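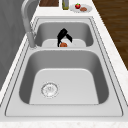 Three Thousand Tries at a Kitchen Sink

April 2023
By the Flanville editor

Skunard says its learning system has 3224 examples of sink work, all simulated. I'm supposed to be impressed. A gripper over a small orange thing in a steel basin is one example. Change the food, run it again, and now you have 2. The count goes up fast when the kitchen is made of math.

My trouble is with what stays the same. It's always a double sink and always white marble. Move the faucet to the other side and somebody calls it variety.
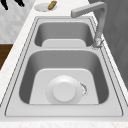 What the count leaves out

A plate in a rendered sink has no grease on it unless a person decides to add grease. I asked for the list of failed tries and got seven. I don't believe seven. Farouk, the rival set, at least keeps its flops in, and I would sooner train on those.

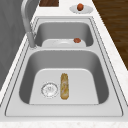
Guker wrote in to say I have it backward, that cheap examples come first and real sinks later, and that no lab could pay for that many by hand. Maybe so. I'd still like to see the later part.

We use cookies to improve your visit. Accept / Manage settings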